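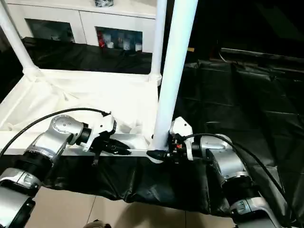
Man verliere in jeder Sitzung erst einmal eine Viertelstunde damit, sich darüber zu verständigen, ob mit dem «Abschlussbericht» der Bericht an die Geldgeber, der interne Schlussbericht oder die Zusammenfassung für die Website gemeint sei, heisst es in einer Rückmeldung, die der Geschäftsstelle im Dezember zugegangen ist. Wer neu zum Verbund stosse, lerne die Begriffe durch Zuhören und übernehme damit auch die Irrtümer der Abteilung, in der er oder sie zufällig sitze.

April 2023
Redaktion Verbundmitteilungen

Ein gemeinsames Glossar für den Verbund Gimis

Die zitierte Rückmeldung steht stellvertretend für eine Reihe ähnlicher Zuschriften, die im Rahmen der Umfrage zur internen Verständigung eingegangen sind. Die Geschäftsleitung hat die Ergebnisse zur Kenntnis genommen und dem Aufbau eines verbundweiten Glossars zugestimmt. Das Vorhaben trägt den Namen Filip und wird von der Fachstelle Sprache am Standort Trarholm geführt. Der vorliegende Beitrag orientiert über den Stand der Arbeiten, die geltenden Grundsätze und die nächsten Schritte.

Ausgangslage

Im Verbund Gimis arbeiten 16 Abteilungen, die zum Teil aus früher selbständigen Einrichtungen hervorgegangen sind. Mit den Einrichtungen wurden auch deren Bezeichnungen übernommen. Solange die Abteilungen überwiegend für sich arbeiteten, blieb dies ohne grössere Folgen. Mit der Zusammenlegung des Berichtswesens und der Einführung gemeinsamer Vorlagen treten die Unterschiede nun deutlicher hervor. So wird die Freigabe eines Dokuments je nach Abteilung als Visum, Genehmigung, Abnahme oder Zustimmung bezeichnet, wobei mit der Abnahme in der Beschaffung ein anderer Vorgang gemeint ist als in der Projektadministration. Vergleichbares gilt für die Begriffe Auftrag, Mandat und Beizug.

Hinzu kommt, dass ein erheblicher Teil der Schriftstücke übersetzt wird. Das mit den Übersetzungen betraute Büro Waser hat wiederholt darauf hingewiesen, dass gleichbedeutende Ausdrücke im Ausgangstext zu abweichenden Fassungen in der Zielsprache führen. In einem der geprüften Reglemente wurde dieselbe Stelle innerhalb weniger Seiten unter vier verschiedenen Bezeichnungen genannt. Die Übersetzerinnen und Übersetzer mussten in diesem Fall davon ausgehen, dass vier Stellen bestehen, und haben entsprechend übersetzt. Die Berichtigung des Reglements nahm mehr Zeit in Anspruch als dessen ursprüngliche Ausarbeitung.

Stand der Arbeiten

Der Grundbestand des Glossars umfasst 768 Einträge. Sie wurden aus den geltenden Reglementen, den Formularen der Personaladministration und den Vorlagen für das Berichtswesen gewonnen. Jeder Eintrag enthält die bevorzugte Bezeichnung, eine Definition in höchstens zwei Sätzen, die zulässigen Nebenbezeichnungen sowie einen Verweis auf das Dokument, in dem der Begriff verbindlich geregelt ist. Wo eine Bezeichnung künftig vermieden werden soll, ist dies ausdrücklich vermerkt. Abkürzungen erhalten einen eigenen Eintrag, sofern sie in mehr als einer Abteilung gebräuchlich sind.

Die Definitionen stützen sich auf den tatsächlichen Gebrauch im Verbund. Auf die Übernahme von Definitionen aus Fachwörterbüchern wurde weitgehend verzichtet. Eine Ausnahme bilden Begriffe des Vertrags- und des Haftungsrechts, bei denen eine abweichende Verwendung zu Unsicherheiten gegenüber Dritten führen könnte. Diese Einträge wurden dem Rechtsdienst vorgelegt und sind entsprechend gekennzeichnet.

Für einzelne Sachgebiete ist die Bereinigung noch nicht abgeschlossen. Dies betrifft namentlich die Bezeichnungen im Bereich der Aus- und Weiterbildung, wo Kurs, Lehrgang, Modul und Veranstaltung nebeneinander verwendet werden und zum Teil unterschiedliche Anmeldefristen nach sich ziehen. Die Fachstelle Sprache hat den beteiligten Abteilungen einen Vorschlag unterbreitet. Bis zu dessen Verabschiedung gelten die bisherigen Bezeichnungen weiter.

Grundsätze der Begriffswahl

Bei der Festlegung der bevorzugten Bezeichnung geht die Fachstelle nach einer einfachen Rangfolge vor. Massgebend ist zunächst der Wortlaut der Statuten. Fehlt dort eine Regelung, wird auf das jüngste geltende Reglement abgestellt. Erst wenn auch dieses keinen Aufschluss gibt, wird die Bezeichnung gewählt, die in den Abteilungen am weitesten verbreitet ist. Von Neuschöpfungen wird abgesehen. Dieser letzte Punkt ist in der Umfrage mehrfach angesprochen worden, offenbar aus der Befürchtung heraus, das Glossar werde vertraute Ausdrücke durch künstliche ersetzen.

Fremdsprachige Bezeichnungen werden beibehalten, wenn sie im Fachgebiet eingeführt sind und eine deutsche Entsprechung fehlt oder missverständlich wäre. In den übrigen Fällen ist der deutsche Ausdruck vorzuziehen. Für das Wort «Meeting» ist «Sitzung» zu verwenden, für «Deadline» je nach Zusammenhang «Frist» oder «Termin». Die Unterscheidung zwischen Frist und Termin ist im Glossar erläutert, da sie in der Praxis häufig verwischt wird: Eine Frist bezeichnet einen Zeitraum, ein Termin einen Zeitpunkt. Wer eine Frist «auf» ein bestimmtes Datum verschiebt, ändert streng genommen deren Ende.

Hinsichtlich der geschlechtergerechten Formulierung gilt unverändert das Merkblatt der Personaladministration. Das Glossar führt bei Personenbezeichnungen beide Formen auf und nennt, wo vorhanden, eine neutrale Entsprechung.

Verbindlichkeit

Das Glossar ist für Reglemente, Weisungen, Verträge und Vorlagen verbindlich. Für Protokolle wird seine Verwendung empfohlen. Der formlose Schriftverkehr innerhalb der Abteilungen ist ausgenommen. Bestehende Dokumente müssen nicht eigens angepasst werden; die Bereinigung erfolgt im Zuge der nächsten ordentlichen Überarbeitung. Eine rückwirkende Anpassung laufender Verträge ist ausgeschlossen, auch wenn darin Bezeichnungen vorkommen, die das Glossar als zu vermeiden aufführt.

Aus mehreren Abteilungen wurde die Frage gestellt, ob Dokumente mit abweichenden Bezeichnungen künftig zurückgewiesen werden. Die Geschäftsleitung hat hierzu festgehalten, dass die Fachstelle Sprache Hinweise anbringen, jedoch keine Freigaben verweigern kann. Die Verantwortung für den Wortlaut verbleibt bei der Abteilung, die das Dokument herausgibt.

Vorschläge und Änderungen

Vorschläge für neue Einträge sowie Einwände gegen bestehende können von allen Mitarbeitenden eingereicht werden. Hierfür steht ein Formular zur Verfügung, das über die Ablage der Fachstelle zugänglich ist. Anzugeben sind die betroffene Bezeichnung, eine kurze Begründung und nach Möglichkeit eine Fundstelle. Einwände ohne Fundstelle werden ebenfalls entgegengenommen, nehmen in der Bearbeitung aber mehr Zeit in Anspruch. Je Überarbeitung können bis zu 56 Vorschläge behandelt werden; darüber hinausgehende Eingaben werden in der Reihenfolge ihres Eingangs auf die folgende Überarbeitung übertragen.

Über strittige Bezeichnungen entscheidet die Fachstelle nach Anhörung der beteiligten Abteilungen. Kommt keine Einigung zustande, werden die abweichenden Verwendungen im Eintrag nebeneinander aufgeführt und den jeweiligen Abteilungen zugeordnet. Dieses Vorgehen wurde beim Begriff «Betreuung» gewählt, der im Verbund mit drei deutlich verschiedenen Bedeutungen vorkommt.

Einführung in den Abteilungen

Die Fachstelle Sprache bietet den Abteilungen eine Einführung von 20 Minuten an, die sich in eine ordentliche Abteilungssitzung einfügen lässt. Gezeigt wird die Suche im Glossar, der Aufbau der Einträge und der Umgang mit Verweisen. Den Abteilungen wird nahegelegt, zur Einführung ein eigenes Schriftstück mitzubringen, an dem die Begriffe gemeinsam durchgesehen werden können. Terminwünsche sind über die Abteilungssekretariate an die Fachstelle zu richten. Für Mitarbeitende, die nicht am Standort Trarholm tätig sind, kann die Einführung vor Ort erfolgen, sofern ein Sitzungszimmer mit Bildschirm zur Verfügung steht.

Das Büro Waser erhält das Glossar in derselben Fassung wie die Abteilungen und ergänzt es um die fremdsprachigen Entsprechungen. Diese werden schrittweise aufgenommen, beginnend mit den Bezeichnungen der Organe und Funktionen. Bis zum Abschluss dieser Arbeiten ist bei Übersetzungsaufträgen weiterhin die bisherige Wortliste beizulegen. Auf der Titelseite des Auftrags ist zu vermerken, welche Fassung der Wortliste verwendet wurde.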